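Jul 1, 2023

## Switchroom work at Prondstead: what changed and what to know before August

The replacement of the old switchgear in the Prondstead pump station is finished, and the new cabinets have been carrying the site load for several weeks. Most members have asked the same few questions about it, so this item tries to cover them in one place. If you only visit the station for the weekend rota, the section on reading the doors is the part to keep.

### Background

The old line-up was put in when the station still ran two fixed-speed pumps. Spare parts had become hard to get, and the last two faults each took a full day to trace. At the winter meeting we agreed to replace the whole incoming section and leave the pump starters alone until next year. Geddes did the design and the installation. Vurine supplied the cabinets.

The job took two shutdowns. The first was for the cable work and went as planned. The second ran late by a day when one of the cable glands turned out to be the wrong size and a replacement had to be driven over from Hetska. Irrigation customers on the lower line were without water that evening, and we have credited their accounts.

The final cost came in over 3,000 dollars above the estimate. Most of that was floor repair. The concrete under the old cabinets had cracked along the trench and could not take new anchor bolts until it was patched. The extra money came out of the maintenance reserve, and dues will not change this year.

### Reading the doors

The new cabinets are light gray and stand side by side. There is a good deal more on the doors than we had before, and a few people have said it looks like too much. In daily use you need very little of it.

Start with the left door. Three pilot lamps run across the top: amber-yellow, green and orange-red. The three colors are for the three phases of the supply, and on a normal day all of them are lit. If one is dark, write it in the log and call the duty number. Do not try to change the lamp yourself. It may be the lamp, but it may also be a lost phase, and the pumps should not be started until someone has checked.

The square black unit under the amber lamp is the power meter. It replaces the three needle gauges on the old panel. For the weekly log we want one voltage reading and the energy total. The small keys along its bottom edge step through the pages. Leave the red one alone, please, and if you get lost in the menus, wait a minute and the display will go back to its first page.

The round white lamp to the right of the meter is new to us as well. It should be on whenever the control supply is healthy.

Lower down are two test terminal blocks, one yellow and one red, with knobs sticking out from the door. These are for the contractor. They let an electrician connect instruments to the metering circuits without opening anything, and loosening a knob with the supply on can do real damage. Wipe around them with a dry cloth if you are dusting, and otherwise keep your hands off.

Below those is the rotary switch with the white T-shaped handle. It is used only as part of a written switching procedure. A copy of that procedure is in the blue binder on the desk, and a second copy is in the office.

The red triangle near the bottom of the door is the electrical hazard sign. The wording on it is in Chinese, with a line of very small lettering under it. The Chinese reads "danger, electricity." We have ordered an English sign to go next to it and will leave the original where it is.

The right door is also crowded with lamps and controls. Nothing on it needs to be touched on a rota visit. We will cover it at the training evening.

### Labels

Every device has a small plate with it. The print is tiny, and several members have told us they can't read it without a flashlight and their glasses. Geddes has quoted for larger plates, and we have asked for a second price. In the meantime a large-print sheet with a simple drawing of both doors is pinned up by the light switch. Take a picture of it with your phone if that helps.

### House rules for the room

- Keep the floor in front of the cabinets clear. Hoses, buckets and the stepladder go in the store.
- No wet mopping. Sweep, or use the vacuum.
- The cabinet doors stay locked. The keys are in the office and have to be signed out.
- Close the outside door behind you, even in hot weather — dust from the lane gets into everything.

### Training evening and next steps

We plan to hold a training evening in August, once the hay is in. It will take about two hours and will cover both doors, the log sheet and the shutdown procedure. Anyone on the rota should come. There is room for a few others, so let the office know if you are interested.

Geddes will be back the same week for the first inspection, which includes tightening the busbar connections and a thermal check under load. Expect one pump to be off for the morning. We will post the hours on the gate.

The old cabinets are still behind the store under a tarp. The meters and a few of the breakers have been set aside for a member who wants them, and the rest goes for scrap at the end of the month. If you think you have a use for the steel doors, call the office before then.

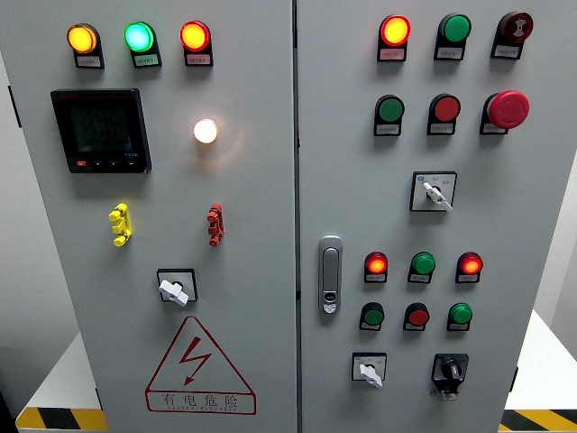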